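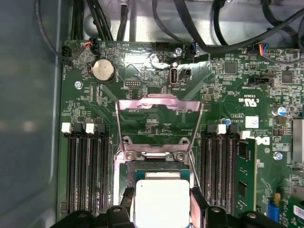

Figure 7.1 A Dell motherboard in its case, with the load plate of the CPU socket raised and one memory module in the outermost slot on the right.

Chapter 7
The Socket and Its Neighbors

In Chapter 6 you took the side off a computer case and learned to find your way around the power supply and the drive bays. Now we get to the part I look forward to every September, when a new class leans over an open machine and somebody asks, "So which bit does the thinking?"

It's a wonderful question, and the answer is small enough to sit in the palm of your hand. The processor, or CPU, carries out the instructions in every program you run. Everything near it on the board has been placed there to feed it data, bring it power, or carry away its heat. Once you see the board that way, the layout starts to make sense (and it's hard to stop seeing it!).

Look again at Figure 7.1 and find the thin metal frame standing up from the socket. We call this the load plate. Closed and latched, it presses the processor down so that its underside makes firm, even contact with the socket. The pressure comes from the retention lever, the slim rod along the right side. You will work a lever like that one yourself in Lab 7A, slowly, and more than once.

Next, the memory slots. There are two groups, one on each side of the socket, and this is worth a moment of your attention. Signals between the processor and its memory travel at enormous speed, so the distance matters, and board designers work hard to keep those paths short. Only one module is fitted here, at the far right. A server board or a workstation board will often have more slots than a home computer, and the order in which you fill them is set by the maker. Always check the manual before you add memory. Section 7.4 shows you how to read a slot chart.

A few smaller parts deserve a hello as well. The round silver coin cell keeps the clock and some settings alive when the machine is unplugged. The label INT_USB2 is printed beneath an upright USB port inside the case. Get into the habit of reading labels like this one. They are tiny, they are full of abbreviations, and they will save you hours.

Meet the workshop

Many of the exercises in this part of the book were tried out at the Gilmartin repair workshop, where Wael Fawzy and Margus Koppel teach an evening course in computer maintenance. Their students have rebuilt 317 machines so far, and over 2,000 pages of their bench notes helped us choose which mistakes to warn you about. The most common one by far was a bent socket pin. Wael's rule for new students is printed at the top of every lab sheet: hold the processor by its edges, lower it straight down, and never slide it.

In this chapter you will learn to

name the main parts around a CPU socket and say what each one does
open and close a load plate safely
match the notches on a processor to the keys in its socket
seat and remove a memory module
explain why memory is often installed in pairs
apply thermal paste and fit a heat sink

Words to know

load plate, retention lever, heat spreader, substrate, memory channel, header, jumper, coin cell

Before you begin

Shut the computer down, unplug it, and put on your grounding strap. Clear a space on the bench for the processor tray and a small dish for screws. You will need the socket diagram on page 522 and the memory chart on page 549, so mark both now.

Then pull the nearest practice case toward you and find its coin cell. Sketch the board in your notebook with the cell as your starting point, and add each part from the word list as you come to it in Section 7.1.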